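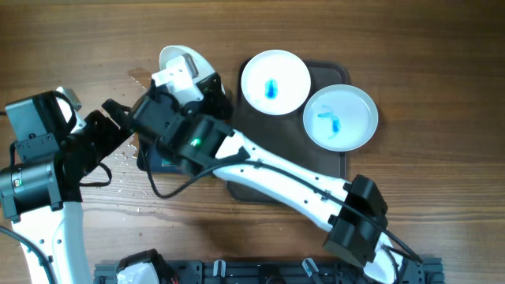
4. Care of the table surface

This section explains the care of Drosel table tops with oil finish. For tops with lacquer finish, please read section 5. If you are not sure which finish you have, look at the label under the table top. The letter after the number 871 shows the finish: R is oil, K is lacquer.

4.1 Before the first use

The table leaves our workshop in Trumville with one layer of oil. This layer protects the wood during transport, but it is not enough for daily use. Apply a second layer before you put the table in service.

1. Remove all packing material and let the table stand in the room for 3 days.
2. Wipe the surface with a dry cotton cloth. Always wipe along the grain.
3. Shake the bottle of Rultus care oil well and put a small quantity on a clean cloth.
4. Spread the oil thin and even. Start at one short side and go to the other without stopping.
5. Wait 20 minutes, then remove all oil which the wood did not take in. The surface must not feel sticky.
6. Do not use the table for 6 hours. Do not cover it in this time.

CAUTION: Cloths with oil can start to burn without a flame. Put used cloths in water immediately, then dry them flat outdoors before you throw them away.

4.2 Daily cleaning

Use a soft cloth, a little damp, and dry the surface after it. For stronger dirt you can add a few drops of neutral soap to the water. Do not use steam cleaners, glass cleaner or powder.

Note: The color of the wood becomes darker in the first months. If a tray or a mat always stays in the same place, the wood under it keeps a lighter color. Move such objects from time to time.

4.3 Spilled liquids

1. Lift all dishes and trays near the liquid. Liquid can go under a flat object and stay there.
2. Take up the liquid with a paper towel. Press, do not rub – rubbing makes the wet area larger.
3. Wipe with a damp cloth, then with a dry one.
4. For paint, ink or food color, repeat step 3 with neutral soap. Change the cloth often.
5. Leave the place open to the air until the next day before you judge the result.

4.4 Removing light marks

White rings and small scratches can be repaired by the user. You need the Khattak sanding pad (grain 300) from the accessory bag.

1. Make sure that the surface is clean and fully dry.
2. Sand the mark along the grain with light pressure. Go a little over the border of the mark on all sides.
3. Remove the dust with a dry cloth.
4. Apply oil to the sanded place as in section 4.1, steps 3 to 6.

The repaired place looks lighter at first. After one or two more treatments the difference is nearly gone.

CAUTION: Never use the sanding pad on a lacquer finish. The damage cannot be repaired at home.

4.5 When to oil again

Put a drop of water on the surface. If the drop keeps its round form, the protection is good. If it becomes flat and the wood under it turns dark, oil the complete top again. In heated rooms we recommend this test at the end of the heating season, and again in June if the table stands near a window.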